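Fandora Round Woven Mat
Sold by Postach Home, Clondanbridge
Item 300-11

A plain round mat in natural straw, coiled from the center out and stitched flat. Use it under a bread basket, a vase or a hot teapot, or leave it in the middle of the table between meals.

Color: natural tan
Diameter: 11 inches
Material: woven straw
Backing: none
Sold singly

The tan varies a little from one mat to the next. Mats from the same carton are usually close, so order everything you need at once if you want them to match. A new mat may curl at the rim — lay it under a heavy book overnight and it will flatten out.

Care

Wipe with a barely damp cloth and dry flat. Do not soak, and keep out of the dishwasher. Shake crumbs out over the sink.
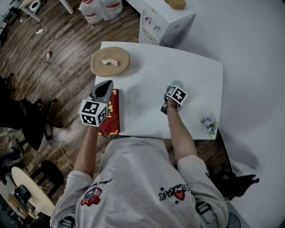 On a white table the mat will mark less than a rubber one, but lift it when you move it. Dragging wears the outer coil first.

Shipping

Orders placed by Sunday leave the Enriquez warehouse the following week. Returns are accepted on unused mats with the tag attached.

See also: Fandora Oval Mat, Fandora Coaster Set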